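Keep the Bad Demonstrations

Most teams that teach robots by remote control throw away the recordings they dislike. An operator fumbles a grasp, backs off, tries again, and the episode is deleted before anyone trains on it. I think this is a mistake, and an expensive one.

At Brostinari we recorded 280 teleoperated episodes in March and discarded 65 of them under the usual rule: any hesitation, any second attempt, out. The policy trained on the remainder did well until it missed a grasp. Then it froze, or closed its fingers on air and carried on as if it held something. It had never been shown a recovery.

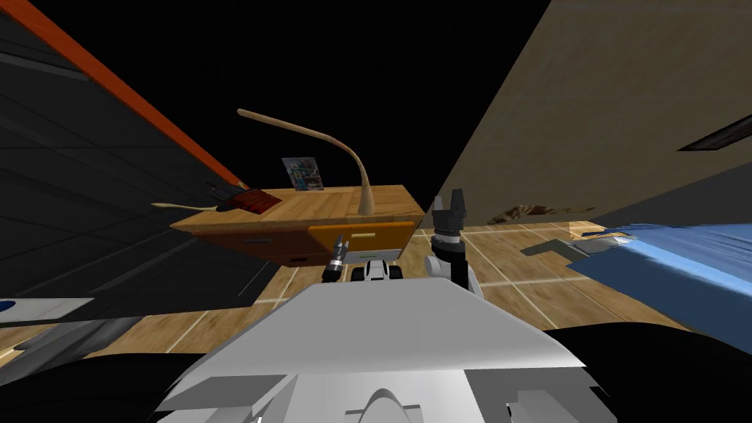 Simulation makes the habit worse. A reset costs nothing, so operators restart at the first sign of trouble, and the data fills up with confident approaches from the same comfortable pose. Consider a bedroom desk with drawers below and a tall, curved lamp standing on top. With one gripper low in front of the desk and the other raised to the level of the desktop, fingers open, there are several reasonable next moves and a few poor ones. An operator who picks a poor one and works back out of it has recorded the correction along with the error.

The objection is that a learner copies mistakes too. It does, if the episodes go in unmarked. Label the failed segment, mask it from the loss, and keep the correction — our annotators at Dradmont manage this with one keystroke at each end. The labels are cheap. Operator hours are the part of the budget that hurts.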